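Opinion | Home & Living

In Praise of the Round Table

By Awuor Ondieki

I grew up eating at a long rectangular table in Burkham, and my place was at the far corner, next to the radiator. I loved those meals, but I heard maybe half of what was said at them. Then two years ago I bought a round table, secondhand, and I have become a bit of a bore on the subject.

Everyone can see everyone! It sounds so small. At a long table you talk to the person beside you and the person across, and the jokes at the other end belong to somebody else. At a round one there is a single conversation, and the quiet cousin ends up in it whether she planned to or not.

People tell me round tables waste space. They do stick out into the room, I'll give them that. But you can always squeeze in one more chair – we had 10 people at ours last December, elbows tucked, passing the rice around in a circle.

They are good between meals, too. Bills, homework, a small black washer that needs to go back where it came from, all of it gets its turn on the white top. 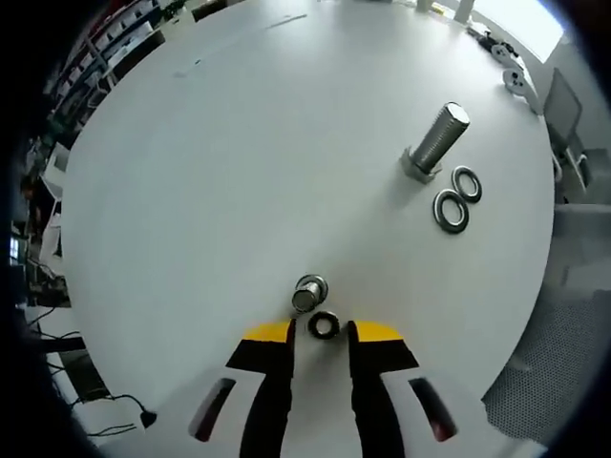 What about the corners?

My friend Gitau Mbwambo misses them. He likes a head of the table, and he likes to sit there. Fair enough, but I'd still ask him to try four dinners at mine before he buys another rectangle.

Filed under: Opinion, Furniture, Family Meals

We use cookies to remember your reading preferences. Accept | Manage settings

© 2023 Gonetti Weekly | Contact us | Back to top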